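Why Is the Sky Blue, but Sunsets Are Red?
By Leonie Pfeiffer

If you have ever been lying on your back in the grass on a July afternoon, with nothing much to do, you may have looked up and wondered where all that blue comes from. People have been wondering about it for thousands of years, so you are in very good company!

Let's begin with sunlight. It looks white, or maybe a little yellow, but it is really a mixture of every color in the rainbow, all traveling along together. When sunlight passes through raindrops, the colors get spread apart and we see a rainbow. The rest of the time they stay mixed up, and our eyes just see plain, bright light.

Light travels in waves, a bit like the waves you make when you wiggle one end of a jump rope. Red light has long, lazy waves. Blue light has shorter waves that are packed closer together. They are all far too tiny to see, but the difference between long and short matters a great deal once sunlight reaches the air.

The Air Gets in the Way

Air seems like nothing at all, but it is full of very small bits called molecules (say it like this: MOLL-uh-kyools). When sunlight runs into them, some of it bounces off in new directions. Scientists call this scattering. The short blue waves get scattered much more than the long red ones, so blue light goes bouncing all over the sky and comes down to your eyes from every side. Wherever you look, there is blue!

You may know that violet waves are even shorter than blue ones. So why isn't the sky violet? Well, the sun sends us less violet light to begin with, and our eyes are not as good at seeing it, so blue wins.

Things can be blue for other reasons, too. A blue tray is blue when the sky is cloudy and blue when you carry it indoors, thanks to the coloring in it, which soaks up much of the other light and sends the blue back to you.

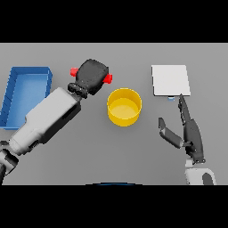

What Happens at Sunset?

In the evening the sun is low, and its light has to come to you sideways through a much thicker slice of air. Along the way, most of the blue gets scattered off in other directions. The oranges and reds keep going, and those are the colors left over when the light finally gets to you.

Try It Yourself

Fill a clear glass with water and stir in 2 drops of milk. Turn off the lights and shine a small flashlight through the side. Look at the glass from the side, and then from the end, facing the flashlight. Does one view seem a little bluer and the other more orange? If you can't tell, add another drop of milk and have another look.

One important rule: never look straight at the sun, even when it is low and pretty. The sky all around it is the part to enjoy.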